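Opening the box: a student project at Rurgate College
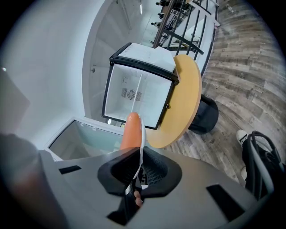 How the club started

Marlies Lanz teaches electronics at Rurgate College and has run the robotics club since it had one cupboard and a shared soldering iron. The building dates from 1988 and the club still has no room of its own. "We book whatever is free," she says. "This term that means the ground floor by the spiral staircase, so people lean over the railing and ask what we're doing."

What they are doing this term is called Resus. The students want a robot arm to learn small jobs from recordings of a person doing them with a hand-held gripper. Lanz chose a white box on a round table as the first object. "I wanted something with an inside and an outside. Picking up a block is fine for the first week, but after that they get bored and so do I."

Learning to hold the gripper

The gripper has dark foam-like jaws and an orange finger pad. Lanz says most students move far too fast to begin with. "They treat it like their own hand. You have to bring the tip to the edge of the box and let it get there. I make them do it with no recording at all until they stop rushing."

The club has set itself a target of 4000 recordings before the end of November. When we spoke they had 2215. Each one is watched back by a second student, who decides if it is kept. "That's the dull part and they all know it. I put the names on a rota so there's no argument."

The cables are another complaint. "Somebody always wants to walk round the table. I tell them to plan where their feet are going first."

Money and parts

Kuhlmann, a local machine shop, pays for materials, and the club's spare motors came from Wellex when it cleared out its stores. Lanz would like a second gripper so that 2 groups could work at once. She has asked the college and is waiting to hear.

What comes next

The arm itself has not been tried on the box yet. Lanz expects the first attempts to go badly. "It will miss, and then they'll have to go back through the recordings and work out what they taught it. I'd sooner they had a term of that than a nice demonstration for parents."

New members can join until the November break. No programming is needed, but students must have done the workshop safety session.

Interview held on October 14, 2019.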